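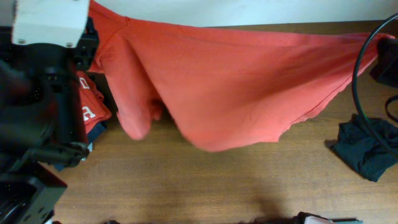
Short-sleeved training shirt, coral red

Hosum Trunside cricket training shirt, short sleeve

The Trunside is our standard training shirt for club and school cricket. It is cut for nets, fielding drills and warm-ups, and it is also worn by a fair number of sides for their coloured-clothing evening matches. The body is roomy, with enough length at the back to stay tucked in when you bend for a ground ball. The sleeves finish above the elbow and are cut wide at the opening so that bowlers can get a full turn of the arm.

The fabric is a light polyester knit that dries overnight on a hanger. It isn't a match-grade white and isn't sold as one. If your league plays in whites, see the Rellbridge shirt, long or short sleeve, and the Rellbridge trousers that go with it.

Details
Fabric: 100% polyester knit
Fit: regular, unisex
Sleeve: short
Sizes: youth small to adult 3XL
Care: wash at 30 degrees, inside out, no fabric softener, do not tumble dry

Sizing

Measure round the chest under the arms and use the size chart at the foot of the page. Players between sizes usually take the larger one, particularly fast bowlers and anyone who wears a base layer from April into May. Youth sizes are cut shorter in the body as well as narrower, so a tall junior may be better in an adult small.

Wicketkeepers who want padding at the elbow should look at the Lüthi long-sleeved top. The Trunside has no padding and no pockets for it.

Club and school orders

Orders of 50 shirts or more are charged at the club rate, in any mix of sizes. Badges, names and numbers can be added by heat press. Send the badge as a vector file if you have one; a clean scan will do if you don't, though fine lettering may need to be redrawn and there is a charge for that.

Numbers go on the back, names above the number. Sponsors' logos can go on the chest or on one sleeve. Please check the spelling on your proof before you approve it, as printed shirts can't be returned unless the mistake is ours.

Plain shirts are sent out within 2 working days. Printed orders take longer, and the wait grows in the weeks before the season starts. Clubs that want shirts for the first fixture should have their order and artwork with us by the end of February.

Looking after the print

Leave the shirt for a full day after delivery before the first wash. Don't iron over the badge or number. Grass stains come out best with a cold soak and a little washing liquid before they dry in. Bleach will lift the print and fade the colour.

Returns

Plain, unworn shirts can be sent back within a month for a refund or a different size. Keep the tags on. Postage on exchanges is free within mainland Britain.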